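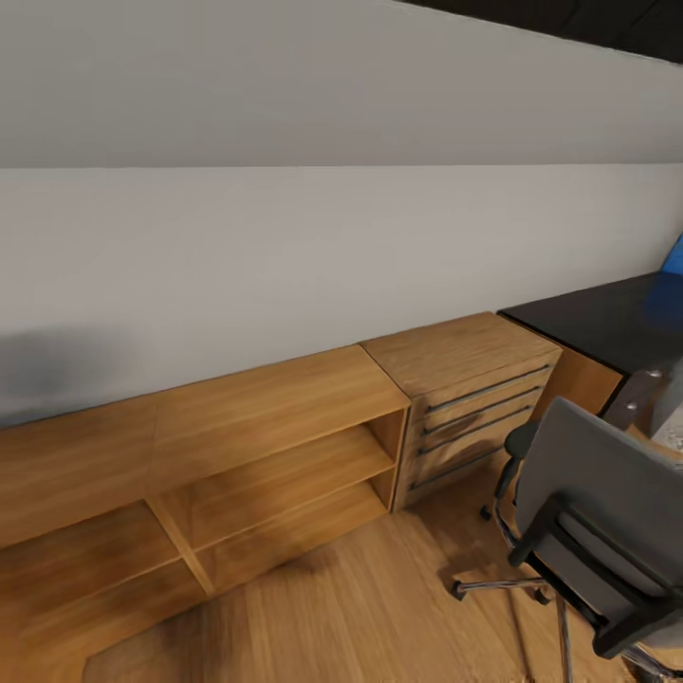 4. Fixing the unit to the wall

Fix every Rinau low unit to the wall before you put anything on the shelves.

1. Push the unit into place and check the top with a spirit level. Turn the feet until it sits level.
2. Hold a bracket against the wall at each end and mark the holes in pencil.
3. Move the unit away and drill the holes 5 mm wide.
4. Push in the wall plugs and screw on the brackets.
5. Slide the unit back and fasten it with the 2 short screws supplied.

Note: The plugs in the bag are for brick and block. For plasterboard, order Plerkance fixing pack 260.

Caution: Check for pipes and cables before drilling. Do not let children climb on the unit.

Tighten all screws again after 4 weeks.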